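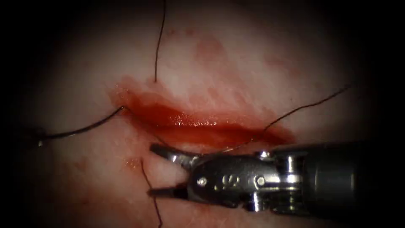 Notes on Thread and Tissue
Posted 9/26/26 by Gráinne Mac Giolla

It is my practice to set down some remarks on suturing at the close of each teaching term at Ustton. Thirteen trainees completed the course this term, and the question raised most often concerned the thread. Loose strands leading away from an incision in several directions can confuse the eye. Trainees are advised to identify each strand and follow it back to the wound before taking hold of anything.

A second point concerns blood. Where it spreads thinly over pale tissue, the upper lip of a wound may be harder to read than the lower one. The edge should be found first and the bite planned second. 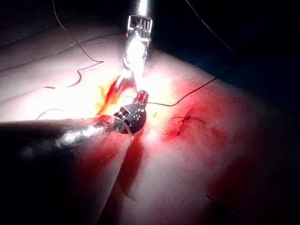 Where the Two Tips Meet

The passing of a needle or thread from one instrument to the other takes up two full sessions of the Ó Súilleabháin syllabus, which I have followed since May. The tips should come together over a point chosen in advance. A length of dark thread hanging below the wrist is easily forgotten at this stage, and the trainee is asked to account for it before moving on.
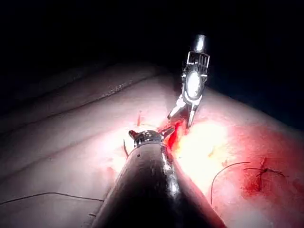

Working Close to the Wound

Jaws opened in a narrow V require very little room. I ask that they be opened no wider than the task demands, particularly where the other tip is already at the edge of the red area. Folds in the surrounding tissue should be left undisturbed. My own habit of pressing on them took most of a year to correct, and I remain grateful to the colleagues at Stomesum who pointed it out.

Glare is a further difficulty. A bright patch on a moist surface hides detail, and a strand that enters it can be lost to view.

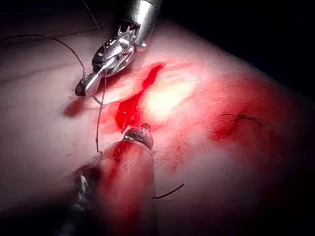 For this reason I continue to favor short, deliberate movements and a pause before each pull. The revised reading list will be posted when the library has confirmed its copies. Trainees who wish to repeat the thread exercises next term should write to me directly.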